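Working diary, Drimitz Weeks, November

6:40. Arrived at the hall before the heating came on. Thermometer in the foyer read 14, thermometer in the gallery not yet unpacked. The municipal cultural office wants both readings written down twice a day while the loans are hanging, so this is where they will be written.

The fourth crate from Riteck was delivered to the wrong entrance and had to go back around the block. Contents agree with the packing list apart from one line: item 3 is listed as "textile, framed" and is a textile with no frame. I have initialed the discrepancy and sent a copy to Hedvig Solberg at the lending museum. She will want to know who removed the frame. It was not removed here.

The opening is fixed for six in the evening. The order of speakers has changed again. As of this morning it is the deputy mayor, then the consul, then Mathis Pichon for the visiting artists, then the choir. Each has four minutes. The consul's office has asked for six and I have replied that the interpreter is booked by the block. The interpreter works consecutively, so four minutes of speech is eight minutes of program, and the choir has a bus to catch.
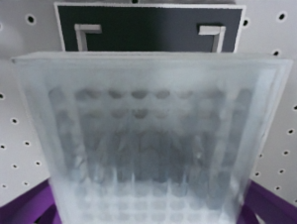
Idun Magnusson

10:15. Seating. The hall is licensed for 143 with the center aisle open and 116 with the platform extended. The choir needs the platform extended. Invitations went out against the larger figure, before the choir was confirmed, and the reply cards are still coming in. I have asked Vidar Forsberg to mark every card with the hour it arrived, and we will close the list at 116 and offer the remainder the second performance. He objects that some of the later cards come from people who paid for the catering. I have told him to mark them the same as the others and bring the objection to me at noon.

10:50. Name cards. The printer dropped the ring from every Å and the dots from every ö. Wikström is the sponsor of the reading room and appears on nine separate items, from the banner to the door sign. The file we sent was correct; I opened it again to be sure. The fault is a font substitution at their end. They will reprint without charge, to be collected by four. The banner is correct, having been made elsewhere.

11:30. Sound check with the choir's own conductor. The hall has a flutter echo between the two side walls, worst at the third row and gone by the eighth. Hanging the borrowed drapes on the left wall reduces it. Hanging them on both walls makes the speech clear and the singing dull. We settled on left only, with the lectern microphone moved closer and its low end cut. The conductor asked for no amplification on the choir at all, and I agree with her. The lectern channel must therefore be muted by hand between speeches. Written on tape and stuck to the desk.

12:00. Vidar brought the objection. We kept the rule. Two of the catering guests had replied early in any case.

1:20. Food. Flavura is supplying the reception and sent over the labels for approval. The dish descriptions are in one language only. The agreement says two. Brenda Cropper is translating them over lunch and has queried "cloudberry," for which the first version gave a word meaning any yellow berry. She has also moved the allergen line above the description, where people will see it. I would like the same layout next year and have put a note in the binder.

The cheese comes at five and must go straight to the cold room. The cold room key is on the hook behind the box office door. It was not on the hook. It was in the box office drawer, and is now on the hook.

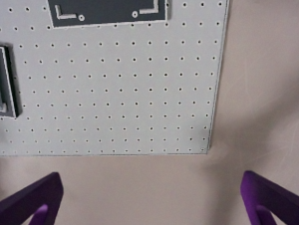 Afternoon

2:10. Gallery readings: temperature acceptable, humidity low. Moved the humidifier nearer the paper works and filled it. The lender's sheet asks for a slow change, so I set it one step up and left it there. Second reading due at eight.

2:45. Hung the last of the prints with Mathis Pichon. He prefers a center line lower than ours. Our standard is written for standing visitors, and he points out that the film seats face that wall and most people will see the prints sitting down. We lowered the row facing the seats and left the other rows at the standard height. The join at the corner is visible if one looks for it. The captions went up at a single height throughout.

His caption for the large print gives the town by its old name. The cultural office uses the current name on everything. He would not change it, on the ground that the old name is in the title of the work. The title stands as he wrote it and the current name follows in brackets in the line giving the place. Both parties have agreed by email and the emails are printed and filed.

3:30. Press sheet. One page, both languages, opening time in the first line. Last year's sheet put the time at the bottom and two papers printed the wrong hour. Removed the paragraph on the history of the exchange, which was longer than the program itself. Anyone who wants it can ask at the desk.

4:05. Reprinted name cards collected. Å and ö present. One card now has a ring over a letter that should not have one. Corrected with a scalpel.

4:40. Walked the route from the foyer to the platform with the deputy mayor's assistant. There is one step that is hard to see from the left side. White tape applied to the edge. The ribbon will be cut at the gallery door after the speeches and not before, so that the audience is already on its feet. Scissors tested on a spare length. The first pair folded the ribbon without cutting it. The second pair is in the lectern.

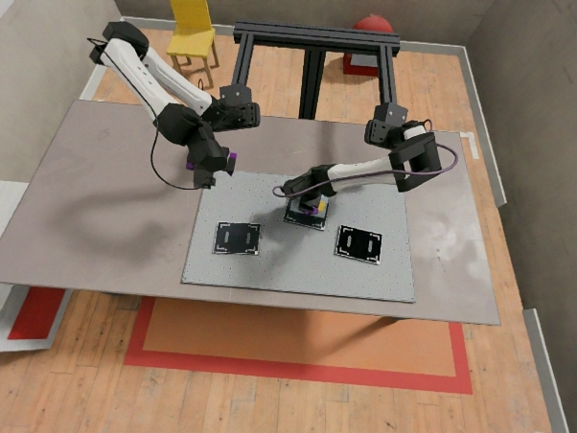
Can guests whose reply cards came in after the list closed still attend the opening?
They are offered a seat at the second performance, and the gallery is open to them once the ribbon has been cut.

The lines above are for the desk sheet, wording agreed with Vidar. He will read them to callers as written.

5:10. Cheese in the cold room. Key on the hook. Changing my shoes now and going down to meet the interpreter.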